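Ticket 280 - front camera, sidewalk sim
Opened by: Aldana Quiroga
Assigned: Darren Heywood
Status: open

Comparing the Plaltine cam against the old Trestanel one on the sidewalk course. Same route, same controller. Plaltine run stops at frame 175 every time, planner says obstacle ahead. Trestanel drives right thru.

Tried so far:
- restarted sim, no change
- swapped controller build 47 for the older one, same stop
- exposure down 2 steps. Stops later but still stops

Darren: think it's reading the dark lines in the concrete as an edge. Can you send the view from the corner block?
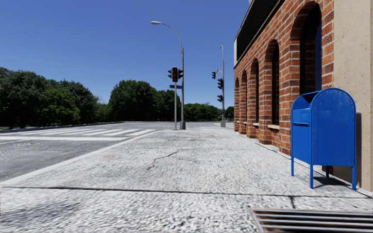
Corner block, sim render. Crack across the middle, joint lower down, drain grate bottom right.

Aldana: ok will mask the joint first, then the crack, then teh grate. One at a time pls, don't touch the depth settings til I've rerun both cams.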